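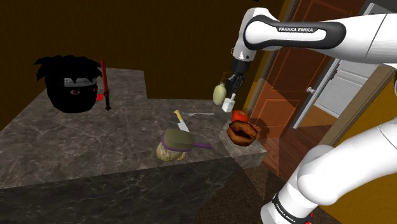
Relatório de projeto - Automação na copa da Jaltier
Autores: Rahel Kofler e Siu-ming Hung

1. O posto de trabalho

A Jaltier serve 300 refeições por turno. Quatro pessoas trabalham na arrumação da bancada e repetem os mesmos gestos: separar talheres, recolher fruta, afastar garrafas. O nosso projeto estudou em simulação a passagem de parte destas tarefas para um braço robótico.

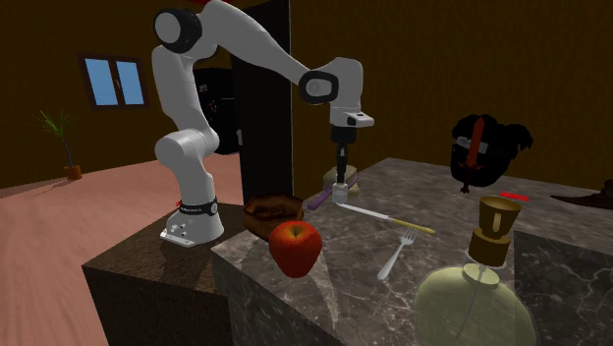

A faca e o garfo foram os objetos mais discutidos com a equipa, por serem finos e ficarem rentes à pedra. Hamidreza Sadeghi, chefe de turno, pediu que a disposição da bancada continuasse a ser decidida pelas pessoas.

2. O que muda para a equipa

Nenhum posto é eliminado na proposta. Duas pessoas passam para o empratamento e as outras duas vigiam o braço - uma função nova, que exige formação e ainda não tem categoria salarial definida.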